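Pillay Foundation opens applications for rural midwife training in Surnorcombe district

SURNORCOMBE, November 2018 – The Pillay Foundation is very happy to announce that applications are now open for its new training and mentoring program for midwives working in the villages and small towns of the Surnorcombe district, and it warmly invites every practicing midwife in the area to think about applying, whether she qualified last year or has been delivering babies for most of her life.

The program, which is being run together with the Wedau School of Nursing and Midwifery, will offer 330 places over the next two years. Each midwife who is accepted will spend five weeks at the school in Wedau, with lodging and travel paid for, and will then return to her own clinic with an experienced mentor she can call on for the rest of the year.

"When we visited the clinics in September, we heard the same thing again and again from the midwives – they love the work, and they feel very much alone with it," said Gilles Vasseur, director of the Pillay Foundation. "A woman who is the only midwife for three or four villages has no colleague down the hall to ask for a second opinion at two in the morning. We would like her to have a telephone number, and a friendly voice at the other end of it."

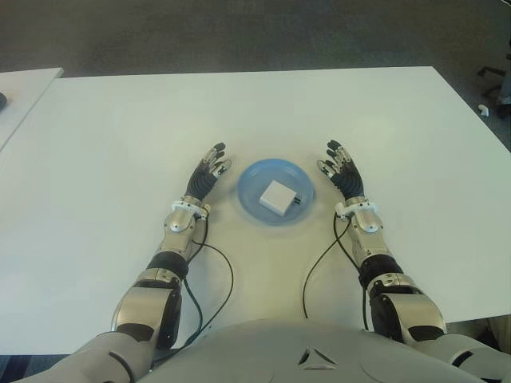 The weeks in Wedau will cover the care of mothers before, during and after birth, with a good deal of time set aside for heavy bleeding, high blood pressure in pregnancy and helping newborns who are slow to breathe. There will also be sessions on breastfeeding, family planning and talking with very young mothers, a subject many of the midwives asked for themselves. Most of the teaching will be done in small groups, and evenings will be kept free so that those who have traveled a long way can rest, call home and get to know one another.

The foundation knows that a clinic cannot simply close its doors while its midwife is away. For this reason the program will pay for a replacement during all five weeks, and the Sostell Maternity Center has kindly agreed to send members of its own staff to the most remote posts. Sostell, where more than 600 babies were born last year, will also host the first gathering of mentors.

"Our midwives are glad to go, and I think they will learn as much as they give," Vasseur quoted the Sostell team as telling him. "That is the spirit we hope to keep all the way through, and we are grateful to every family who has been patient with us while the plans came together."

Application forms can be picked up at any public clinic in the district or requested by mail from the foundation's office in Surnorcombe. Applicants will need a copy of their license and a short letter from their clinic. Those who would rather apply by telephone are welcome to do so, and the office staff will gladly fill in the form with them.

Contact: Press Office, Pillay Foundation, Surnorcombe | © Pillay Foundation. All rights reserved. | Back to top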